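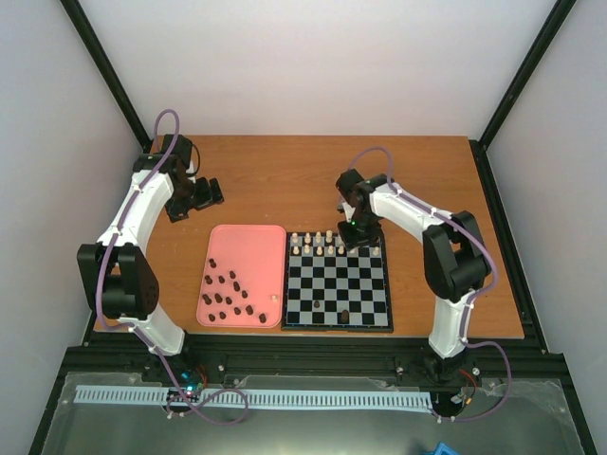 Photo: Prurkholm bench team

4.2 Comparing grippers on the chess task

The Dinent sheet says both grippers handle small parts equally well. Check that yourself before you order more.

1. Put the tray and the chessboard side by side between the two arms.
2. Drop the dark pieces into the tray any which way. Don't line them up – tidy rows flatter a weak gripper.
3. Park each wrist above the work and check that the cable clears the fingers.
4. Run 19 picks per arm from the Nilline controller. Write down every slip, including the ones it reports as "recovered."
5. Swap the grippers between arms and repeat step 4.

Note: A good score on pawns says little about taller pieces. Log them separately.

Caution: Keep hands off the board while either arm is powered. The software pause is not an emergency stop, whatever the menu calls it.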